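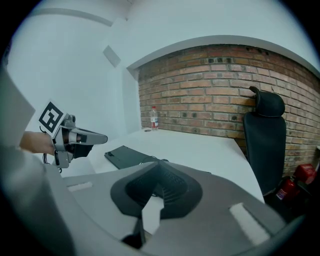 Fig. 1. A second hand-held gripper with its marker card, seen from the first.

Week 4 – Gathering examples by hand

Each pair records 30 short runs of one task at a desk. The marker card must stay flat on its mount – a loose card spoils the tracking. Start and end every run with the jaws open. Keep failed runs and label them as failed; the learner is trained on the good ones first. The Arroyo set from last year has 125 runs, too few for two-handed work. Hand your files to Olga Cabello by Wednesday.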